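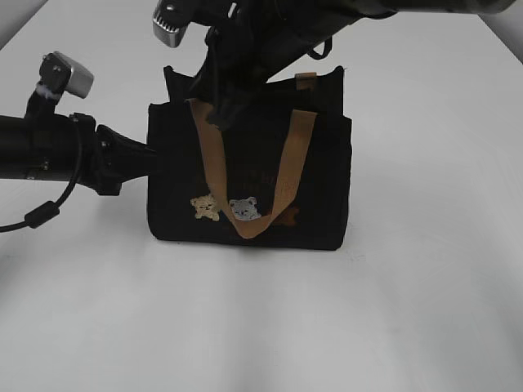

Cahier de manip, février, mardi, reprise vers 14 h

Bon, on s'y remet avec le sac noir. Je note tout de suite parce que la dernière fois j'ai laissé traîner et je n'ai plus su quel checkpoint j'avais lancé (merci les dossiers nommés « test_final_bis »...).

Côté politique, je repars de celle entraînée sur 200 démos, branche Matlala, sans toucher aux poids. Ce que je change, c'est la façon d'enchaîner les chunks d'actions. Avant, on exécutait les 40 pas en boucle ouverte et on redemandait une prédiction à la fin, et forcément ça donnait une petite secousse à chaque raccord, surtout sur le bras du haut. Maintenant je recouvre les chunks et je fais une moyenne pondérée, avec plus de poids sur les prédictions récentes. C'est bien plus doux ! Par contre le bras de gauche devient un peu mou au moment de serrer, la consigne d'ouverture de pince se fait lisser comme le reste. Idiot, j'aurais dû y penser. Il faut sortir la pince de la moyenne et prendre la dernière valeur telle quelle.

Perception : le noir sur noir, quelle plaie. Les doigts des pinces se fondent dans le tissu et le masque de segmentation avale le bout du doigt une fois sur deux côté gauche. L'anse beige, elle, ressort super bien, et les petits oursons sur le devant donnent des points d'accroche corrects au suivi, sauf celui de droite, le brun, que le tracker perd tout le temps (peu de contraste, et l'anse passe devant). J'ai monté l'exposition des caméras de poignet dans la config Odberg, ça aide un peu pour le sac mais la table crame. À voir avec un masque d'exposition sur la zone centrale.

Planif : le test de collision entre les deux bras est trop prudent. Dès que celui du haut descend vers l'anse, Kanow gonfle la capsule de l'avant-bras et refuse la trajectoire. J'ai réduit la marge, ça passe, mais je ne suis pas tranquille pour les câbles de caméra, qui ne sont pas du tout dans le modèle. Si quelqu'un a le temps d'ajouter une capsule pour la boucle, je prends !

Essais : 3 lancés avec le nouveau recouvrement. J'ai arrêté le dernier à la main, pas 733, les deux bras tiraient l'un contre l'autre. Les logs sont sur Lorommont, dossier du jour, avec les courants moteurs.

À faire :
pince hors moyenne
relire la synchro des deux caméras de poignet, je soupçonne un décalage d'une image
remettre l'ancienne marge avant de laisser le poste à quelqu'un d'autre
renommer les checkpoints, sérieusement cette fois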